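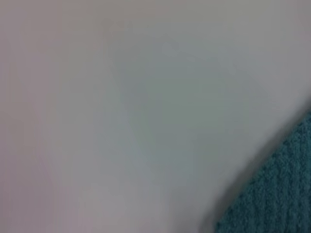
Home | Modules | Reading lists | Handouts | Past sessions | Contact

Writing for Children, session 10: reading picture books aloud (and why you should do it before you hand anything in)

Right, these are my notes from the session, tidied up a bit for those of you who missed it and for those who were there but were too busy doing the voices to write anything down. You were very good at the voices, by the way.

We started with the bear book. I asked you all to bring something you'd loved before you could read, and three of you brought different editions of the same story about a bear who won't come in for his tea, so we used that. Remember what happened when Mechthild read it to us in her ordinary speaking voice, no acting at all? The rhythm was still there. You could have tapped it on the desk. That's what I want from your own drafts: a text that survives a tired adult at the end of a long day who isn't putting anything into it.

A picture book gets read aloud far more often than it gets read silently, and the person reading usually hasn't rehearsed. So when you write a line, think about where the stress falls if somebody comes to it cold. Take this one from last year's group:

Down by the river the otter was waiting.

Read it out. It goes along happily, doesn't it? DOWN by the RIver the OTter was WAITing. Now try the line that came next in the first draft:

The heron had already eaten the fish.

You can make that fit if you wrote it, as you know how you meant it to go. Your reader will trip on "already" every single night for a year. The fix was simple (The heron had eaten the fish and flown off) and the writer was cross that she hadn't heard it sooner.

A word on rhyme, as it came up again. I'm not against it! I love it when it's done well. But please notice what you've had to do to get there. If your badger lives in a "dwelling" only so that something can be "smelling", the rhyme is writing the book for you. Fabian Sutter's piece about the lighthouse dog rhymes for two pages, stops dead when the fog comes in, and starts up again when the dog gets home. I thought that was lovely, and I'd like more of you to steal the idea.

Page turns. I talked about these for far too long and I'm going to do it again now. Most picture books give you something like 12 or 13 spreads once the title page and so on have been taken off, and each turn is a little pause that you control. Put the question before the turn and the answer after it. In Dridirton, the book I passed round, the whole joke hangs on us not knowing what's under the hat until the page goes over. Put both halves on one spread and it's just a picture of a man with a hen.

So make a dummy. Fold some paper, staple it, cut your text up and stick it in. It doesn't matter what it looks like, mine are horrible. You'll find out very quickly that spread four has 90 words on it and spread nine has none.

Borrowing a well-known form. Several of you want to take a bedtime book everybody knows and turn it to a new subject: a hospital ward, a fishing boat, granddad's allotment. It can work beautifully, but the child may never have met the original, so the new book has to stand up by itself. Ask what the old shape is doing for you. A goodnight list is calming as the items get smaller and quieter. If yours gets louder towards the end, you've kept the furniture and lost the sleep.

For next time:

Read Pritik and the Long Night, both versions, and mark every place where you stumble. Use a pencil if it's the library copy, please.

Bring 25 lines of your own, typed, with no pictures and no notes to the illustrator. You'll swap with a partner, who'll read yours aloud while you sit on your hands. You aren't allowed to say "no, it goes like this".

If you're doing the longer project, the limit is 756 words including the title. Yes, it's an odd number. It's the length of the Bielecka story we read in week two, and I got fond of it.

The Cornthorpe book fair is in February and I'd like a group of us to go, so let me know if you need a lift. I can take three, or four if someone doesn't mind sharing the back seat with the box of puppets.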